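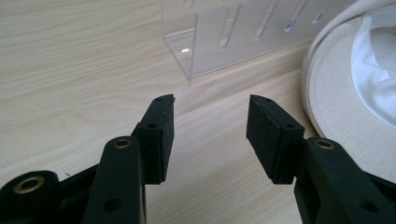 I nearly didn't go to the Horodex open day, as it meant a very early start and the forecast was grim. I'm glad I did, though! If you keep any sort of livestock or grow more than a few acres, you'll know how much talk there's been about the new hedge and margin payments, and how little of it comes in plain English. Horodex is the growers' co-op over at Kellent, and they'd promised a morning of form-filling help and an afternoon out on the land, so off I went with a flask and my folder of maps.

The morning was in the grain store, which had been swept out and filled with folding chairs (bring a cushion if you go next year). The talk was mostly on who can claim and who can't. You need at least five hectares in one holding to get the full rate, and that cut out a good few of the people sitting near me. One chap with 27 goats and a rented bank was told he'd have to apply jointly with his landlord, and he didn't look thrilled at the idea. There was quite a bit of muttering over that, and I must say I was muttering too. The smallest places have some of the oldest hedges round here, and it seems daft to leave them out.

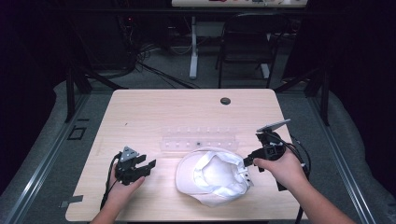
After that we had the maps. Everybody had brought the wrong ones, me included – they want the field edges drawn from the new survey, and mine still show a pond that was filled in before I came. The co-op will redraw them for members at no charge, but you have to get your name down before December. I put mine down there and then.

Lunch was soup and a very good cheese roll, and then we piled into trailers to see the Lozano side of the farm. They've planted nearly 400 metres of new hedge along the lane, mostly hawthorn with a bit of hazel and dog rose. The gaps were bigger than I'd have left, but they reckon it thickens up by the third winter. We also walked a strip sown with Jaton, a clover mix I'd never heard of, and I came home with a sample bag in my coat pocket. 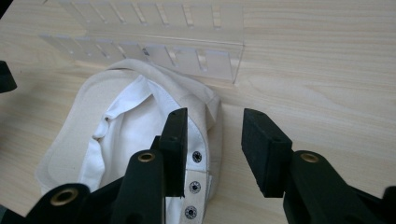

My paperwork is the next job, and I've been putting it off all week. The claim comes in separate parts, each wanting its own receipts, and at the moment mine live in a biscuit tin. I rather fancy a clear rack with upright slots, like the one on the pale wooden table, so I could see which part was which without tipping the lot out. The co-op is running another help session in the grain store at ten in the morning, date to be sent round, and I'll be there with the right maps this time.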